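Community > Workshop and Office > Small automation
2 min read

Is the Grolevico hand-held gripper kit worth buying for a small repair bench?

Ferhat Tokgöz
We refurbish office bits in Barnham, mostly punches and staplers. I want to record handling jobs with a hand-held gripper now and put the same fingers on an arm later. Grolevico want 320 for the kit, fingers and mount included. Has anyone used it on small shiny parts? The listing only shows cardboard boxes.
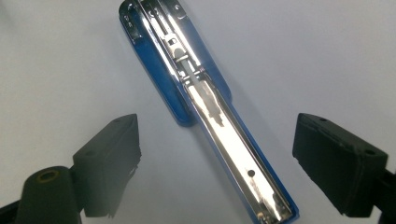 Butel
I've had the kit since June and have recorded over 100 runs with it. The fingers are good for the money. They are plain black blocks with flat inner faces, so on a stapler you want to close on the blue base and keep off the chrome channel, where the glare is bad and the rails give you very little to hold. Mine slipped on bare metal until I stuck thin rubber on the faces. Spare fingers took seven days to arrive. The instructions are poor, and the page on fitting the fingers to an arm is missing altogether. Support emailed it when I asked.

Aydoğan
Depends what arm you have. Check the bolt pattern first.

K. Barnes
Not used this one, but I'd ask about returns before paying. Ours was a different make and they charged us for postage both ways. Also get a matt mat for the bench if your parts are chrome. White worktops made it worse for us.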